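ok a short moan about learning to cut my own sewing patterns, now that February has eaten my whole social life

I signed up for the Nandale evening course thinking I'd have a skirt by week two. I do not have a skirt. I have a folder of pencil lines and a bill for £16 of tracing paper 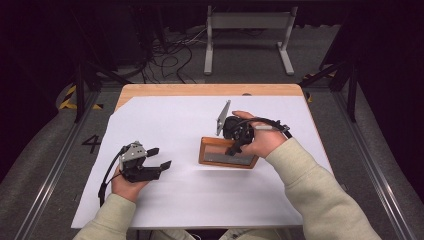

The waistband is what's doing me in. Mine came out short twice and Toon Jacobs (who teaches it, lovely man, terrifying scissors) said I'd left off the seam allowance both times - fair enough!! My other mistake was working on the carpet. Get one big white sheet that covers nearly the whole table, with just a strip of bare wood showing at the far side, and your lines stop wobbling over every join

anyway I've redrawn the back piece and added the darts, and it looks almost like something a person could wear

pockets next week. if anyone has a pocket shape they swear by please send it, mine look like socks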